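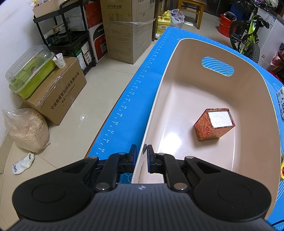
A resident of Rernstead asks whether a parcel left at the Dirodska Street counter can be collected by someone else in the household. It can, provided that person brings the collection card and identification showing the same address.

How long are parcels held?
Parcels are held for 30 days from the date printed on the card. Perishable goods are held until close of business on the day of arrival.

Can the holding period be extended?
Yes, by up to 60 days, on written application before the first period ends. Extensions are not available in December.

What are the counter hours?
The counter opens at 8:30 am and closes at 5 pm. The Camel Road agency keeps shorter hours in July, which are posted at its entrance.

Is there a charge?
Collection is free of charge for the first three parcels in a calendar month. Further parcels attract a handling fee, payable by card at the counter. Cheques are no longer accepted.

What should I do if my card has been lost?
Complete Form 153, available at either location. Please allow one business day for the parcel to be traced.

May I have parcels redirected to another town?
Redirection is available to Frota only. Customers moving elsewhere should notify the sender of their new address before dispatch.

How do I report damage?
Damage should be reported at the counter before the parcel is taken away. Please keep all packaging, including inner wrapping, until the claim has been finalised.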